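Accueil | Manuels | Cellules à deux bras | Entretien | Pièces | Contact

Travudura – Cellule Banura à deux bras
Section 4 : Mise en place et contrôle avant le travail

Rédaction : Roxana Toma. Version du 18 juin 2020. 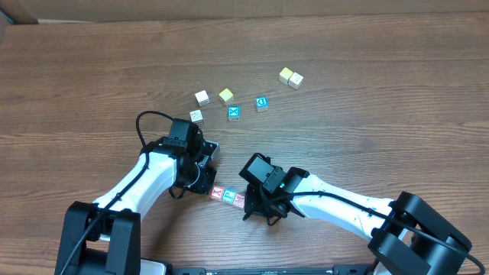 4.1 Préparation de la table

1. Mettez la cellule hors tension avec l'interrupteur général. Attendez 30 secondes avant de toucher les articulations.
2. Nettoyez la table en bois avec un chiffon sec. N'utilisez pas de produit gras, les cubes glissent ensuite sous les doigts.
3. Contrôlez le serrage des vis du rail noir entre les deux bases. Une vis qui tourne à la main doit être resserrée avant de continuer.
4. Posez les cubes à lettres dans la zone du milieu, en laissant de la place pour les doigts entre ceux qui seront pris en premier.

Note : les couleurs et les lettres peuvent être mélangées. Pour l'exercice d'alignement, on forme une courte rangée entre les deux pinces, et les autres cubes restent plus loin des bras.

4.2 Passage des câbles

5. Suivez avec la main le câble de chaque bras, de la pince jusqu'à la base. Il doit garder une boucle libre au-dessus du poignet gauche. À droite, il suit le dessus du segment blanc.
6. Pliez et dépliez doucement chaque bras, toujours hors tension. Si le câble se tend avant la fin du mouvement, donnez-lui plus de longueur.

ATTENTION : ne fixez jamais la boucle du poignet avec un collier serré. Sur la première cellule, livrée à l'atelier Pathak en décembre, le connecteur a été arraché de cette manière.

4.3 Mise sous tension et position de départ

7. Éloignez les mains de la table et remettez le courant.
8. Lancez le programme Idham, puis choisissez « Départ ». Le bras gauche bouge le premier, le bras droit suit.
9. Réglez la vitesse à 30 %. On ne passe à 100 % qu'après un cycle complet sans contact entre les pinces.
10. Approchez les deux pinces de la rangée, une de chaque côté. Arrêtez le mouvement quand les doigts sont proches de la table, mais sans appuyer dessus.

Note : si une pince touche le bois, le moteur force et le programme affiche le défaut 51. Il faut alors couper le courant, relever le bras à la main et reprendre à l'étape 7.

4.4 Contrôle des doigts

11. Fermez chaque pince à vide. Les deux doigts doivent se rejoindre sur toute la longueur.
12. Faites prendre et reposer un cube par chaque bras, 19 fois de suite. Notez les chutes dans le cahier de la cellule.
13. En cas de chutes répétées, démontez les doigts, essuyez les surfaces de contact et recommencez l'étape 11.

Pour les doigts de rechange, adressez la demande à Bevan Tipoki et indiquez le côté du bras (gauche ou droit). Le réglage de l'effort de serrage est traité dans la section 5.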